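Recording demonstrations for a two-arm sorting task

Part 3 of the Fustel bench notes. Last revised 9/1/24.

The task is sorting wireless mice by colour: white mice into the teal container, black mice into the white one. Both arms are operated by hand through the leader pair, and every camera stream is stored with the joint positions. Part 2 covers the wiring and must be finished first.

Before recording

1. Home both arms and check that the joint readings match the values saved in the Stastosmont config file.
2. Set the two containers side by side towards the back of the mat, teal on the left.
3. Scatter the mice within reach of both grippers. Vary the angles between episodes.
4. Leave the distractor objects out – tools and the black case. The policy has to learn to ignore them.
5. Start the recorder and wait for all streams to report the same clock.
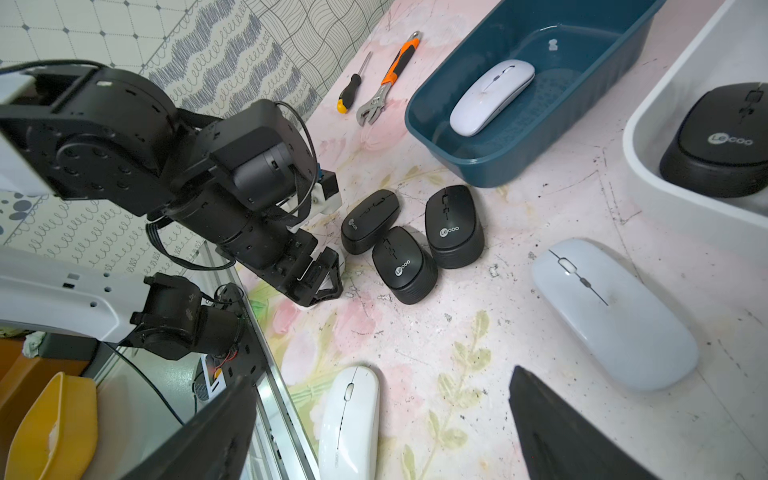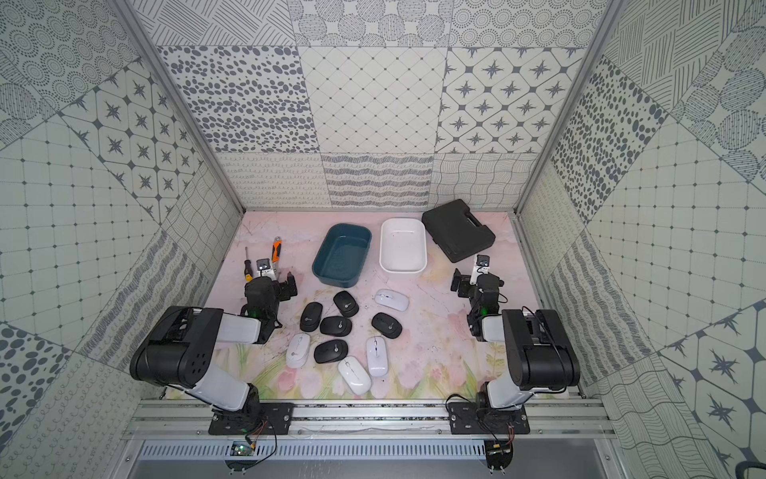 Views from the wrist and from the fixed camera. The first and last are wrist views.

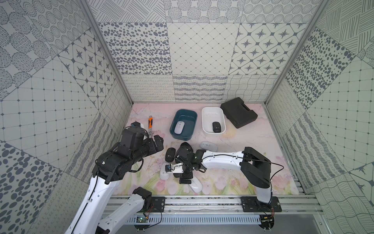
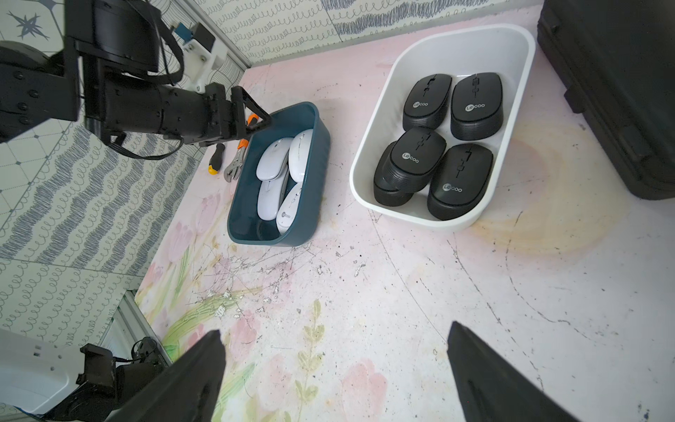

Recording and checking

Move one mouse at a time with each arm. Release only when the fingers are inside the rim. If a mouse is dropped outside, pick it up again and carry on – recovery moves are useful data and should be kept. Stop the episode when both arms are back at rest.

Our first set, made in December, had 81 episodes. We discarded 7 for dropped frames. Training ran for 3000 steps in Simudum with an action chunk of 4. The method follows the Baldursdóttir protocol, except that we don't mask the background.

Replay each episode at half speed before adding it to the set. Look for lag between the wrist and fixed streams.

Can I train with the fixed camera only?

You can, but expect poorer grasps. An arm often hides the mouse from the fixed view just before the fingers close, and the wrist streams fill that gap. Keep them unless storage is very tight.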